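Trorker Wire Mesh Sorting Tray

Last updated: 17 Nov 2021

The Trorker tray is a shallow, open-top holding tray for mixed small goods. It is intended for benches where items arrive unsorted and have to stay visible while they are picked through: toy libraries, charity shops, lost property counters, play therapy rooms, recycling corners in schools. It is sold singly and in packs of 8.

Construction

The base and walls are wire mesh, welded at each crossing and joined to a thin rim that runs the full perimeter. The rim is rectangular in plan with radiused corners. It is closed at the weld and ground flush, so a cloth drawn over the edge does not catch. The mesh is electroplated after welding.

The long side measures 60 cm and the short side 40 cm, both taken outside the rim. Wall height is 8 cm. Wire ends are turned under on the base. Four clip-on feet are supplied in a bag and may be left off where the tray is to sit flat on a table or a shelf.

There is no lid. A lid was offered with the earlier Bistar tray and was discontinued along with it. Bistar lids will not seat on the Trorker rim, which has a smaller radius.

Load and stacking

Rated load is 8 kg, evenly distributed. The base will deflect under a concentrated load such as a full paint tin and may not return to flat. Empty trays nest. Loaded trays should not be placed on top of each other without the Carudico stacking frame, sold separately, which carries 2 trays on fixed runners and leaves clearance above each for contents that rise past the rim.

Do not use the rim as a lifting point with one hand. Lift from both short sides.

Mesh opening

The standard opening holds back balls, blocks, cans and most soft toys. It will not hold back beads, board game counters, screws or coins. For these, use the Leite insert -- a solid sheet with a folded lip that drops into the base and covers the mesh completely. The insert reduces usable depth slightly and stops grit from falling through, so a tray fitted with one needs to be wiped out more often.

Toys with long soft filaments can work their way into the mesh if they are pushed down hard. Pull them straight up. Pulling sideways stretches the filaments and can leave broken pieces around the wire.

Surface under the tray

Use without feet on painted or varnished furniture is not recommended. Plated wire will mark a soft finish when a loaded tray is slid. A cloth or felt layer is sufficient protection, and it also quiets the tray when hard items are dropped in. A dark, plain cloth is preferred to a patterned one. The mesh is open, and anything printed underneath shows through between the contents and slows down picking.

Filling

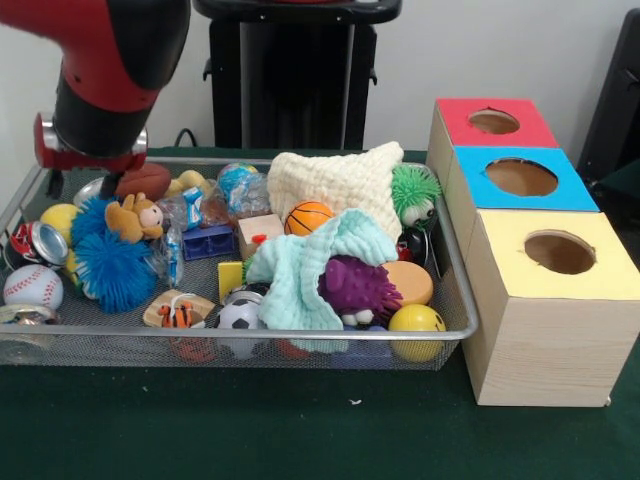
Fill level depends on the mix more than on the number of items. Hard, round goods find the bottom and stay there; fabric does not, and will take whatever space it is given. A bunched piece of knitting such as the cream one toward the back of this tray uses up room that several small balls could share, and it hides what is under it. Fold cloths and stand them along one side, or keep them in a second tray. Clear bags should be emptied before sorting, or pulled out and handled as single items. Crushed cans, like the red one on its side near the left rim, can have exposed edges and are better kept apart from plush and soft puffer balls.

For first-pass sorting the tray may be filled past the rim in the middle, provided the edges stay below it. Balls placed on top of a full tray will roll off when it is moved. For counting or inspection, fill to a single layer only.

Cleaning

Empty the tray and tap it upside down over a bin. Wash in warm water with ordinary dish soap and a nylon brush. Dry the weld points with a cloth. Do not use bleach, steel wool or a dishwasher -- the plating will dull and then pit, beginning at the crossings. Light surface rust on an older tray can be removed with a plastic scouring pad, but the area will rust again unless it is coated.

The Leite insert may be wiped in place with a damp cloth. Remove it for washing.

Parts and compatibility

Replacement feet are sold in bags of 8 and fit all Trorker trays. The older press-fit feet supplied with Bistar trays are a different diameter and will fall out. Label holders clip to either short side and accept a card up to 8 cm wide.

Packs are shipped nested with paper between the trays. Check the rim of the outermost tray on delivery. A bent rim can usually be straightened by hand, though a broken weld cannot be repaired and the tray should be exchanged. Claims for transit damage must quote the pack number printed on the carton.

Technical questions on load, mesh or the stacking frame go to Josué Evangelista, product support.

Share this page (2)

This site uses cookies to remember your basket and to measure visits. Accept / Manage settings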